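Workshop Tips: Comparing Grippers Before You Buy One

By Réka Kun
Filed under: Small arms, Bench setup

If you have a small robot arm on the bench and want to change the gripper, try the candidates in simulation first. It costs an evening, and it saves you from drilling an adapter plate for something you send back. These are the notes I keep for that job. They were written with the Landry desktop arm in mind, but most of them apply to any arm that has a model file you can load.

Start with the model files

Check the units before anything else. The Tovach file comes in millimeters and the Hetimer file in meters, and my simulator assumed meters for both. The first Tovach gripper I loaded was the size of a house.

Check the origin next. It should sit at the center of the mounting face. If it sits at the fingertips, every reach you measure will be short by the length of the gripper.

Simplify the collision shapes. The visual shell can stay as detailed as you like, but a curved housing with thousands of small faces will slow the contact solver to a crawl. Swap it for a cylinder and a couple of boxes. Leave the fingertips alone, as those are the parts you are testing.

Type in the mass by hand. A lot of files have a placeholder of one kilogram for every part. The Tovach weighed 613 grams on my kitchen scale with the cable attached, and that is the number to use.

Set up the wrist camera

Mount the simulated camera where the real bracket will hold it, even if a different spot gives a nicer picture. Then move the wrist through its full range and save a view every so often. You are looking for how much of the picture the housing takes up and what is left for the work.

Turn the shadows on. They are off by default in a lot of simulators, and a gripper that looks fine without them can throw dark shapes over a pale surface. If you use any kind of edge detection, those shapes matter.
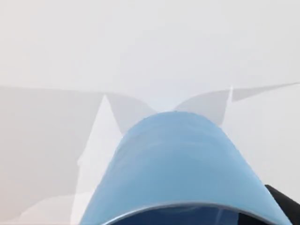 Simulated view with shadows on. The light blue gripper housing fills the lower center, with gray shadows to either side.

If the housing takes up more of the view than you want, try these in order:

Tilt the camera up in small steps, and check the fingertips at each one if your task needs them in view.
Move the bracket out from the wrist. Each step out adds leverage and makes the mount shakier on the real arm.
Mask the housing in software. This is free, but whatever is behind it stays hidden.
Add a second camera on a fixed post.

For shadows, soften the light before you change anything on the arm. One large, dim light is easier to work with than two small bright ones. If you have two lamps on the real bench, put two in the simulator as well, or the comparison won't mean much.

Run the same test on each gripper

Pick one task and keep it the same. I use a wooden clothespin, a bottle cap and a folded dishcloth, picked up one at a time and set down in a tray. Run 30 picks of each item with each gripper, and keep the starting positions in a file so that the second gripper gets the same ones as the first.

Write down drops and bumps separately. A drop is usually a finger problem. A bump is usually the housing hitting the tray, and you can often fix it by coming in at a different angle.

Change one thing at a time. I once swapped the gripper and the Penudach controller on the same night and had to do all of it over.

What I ended up with

The Hetimer was better with the dishcloth and worse with the bottle cap. The Tovach was the other way around. Neither one did well with the clothespin lying flat until I slowed the final approach by half. I bought the Tovach for $159, mainly for its bolt pattern, which fit the Landry wrist with no adapter.

Before you bolt on the real one

Power the arm down and unplug it. Leave a loop of slack in the cable at the wrist and turn the joint by hand, both ways, to be sure nothing pulls. Put thread locker on the mounting screws, the removable kind. Run the first few moves at low speed with the tray off the bench, and keep a hand near the stop button.

Save your simulation file with the gripper name in the title. I have four called "test_new" and no idea which is which.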